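Torbjørn Hägglund
@thagglund
24/02/2020

Tonight's project, announced with more confidence than I felt: the TV corner. I have lived in Drakdale for two years and have dusted behind the television once, by accident, while looking for a sock.

Started with the screen itself. A big glossy black TV is a wonderful object for anyone who enjoys seeing their own living room, dimly, with fingerprints on it.

Consulted Kerstin Moen, who owns a clean television. Her method is one dry cloth, no spray, and patience. I own two of those if you count the sleeve of this sweater as the cloth.

Wiped left to right. Then top to bottom. Then in small angry circles, which Kerstin had specifically warned me about. The smudges have been redistributed fairly across all regions.

Next, cables. I had a plan for the cables. I drew it on the back of a Pellton catalog, with arrows. The cables have not seen the plan.

Where things stood when I stopped for coffee:
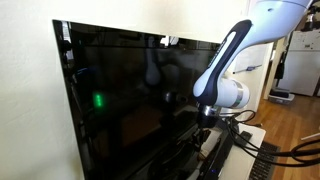

Screen off, wall still plain, cables still undecided.

The TV stands at an angle to the wall. Holger Løken came by, looked at it, and asked if that was on purpose. I said yes. I then had to sit down and think about whether it was.

In defense of the angle: you can get a hand in behind. In defense of the wall: it's off-white, it has nothing on it, and I'd like one thing in this apartment to stay that way.

People keep telling me to hang a picture there. I have a picture. It's been leaning in the hallway since November and I think it's happier.

The dark gray box in front of the TV has a tiny blue light on it. By day you would never notice. At night, with the lamp off, it's a small lighthouse guiding me to the sofa.

Nam-gil Son suggests putting a bit of tape over it. I tried that at my last place, on a different box, and spent a week convinced the internet was out.

Back to the cables. Went to Pakby for cable ties. They come in a bag of 327, an oddly specific number and some 320 more than I had in mind. If anyone in Drakdale needs anything fastened to anything, come over.

A tip from me to you: before you tie a bundle of black cables together, find out which black cable is which. I'm told there are labels for this. I'm told this by everyone, at length, now that it's too late.

Untied the bundle. Retied the bundle. Cut one tie with kitchen scissors and found it behind the radiator, 12 minutes later, with my foot.

Wagner Brandão writes to say that in his place all of this goes inside a Sultana cabinet with a door. You close the door, he says. A whole philosophy, and he's had it this entire time without sharing.

I have now looked up the Sultana. It's nice. It would also hide the blue light, and then how would I find the sofa?

Final position for tonight: screen mostly clean, cables tied in one place and free everywhere else, angle maintained for reasons I'll come up with tomorrow.

Kerstin wants to know if I did the back of the TV. Kerstin, there's a back?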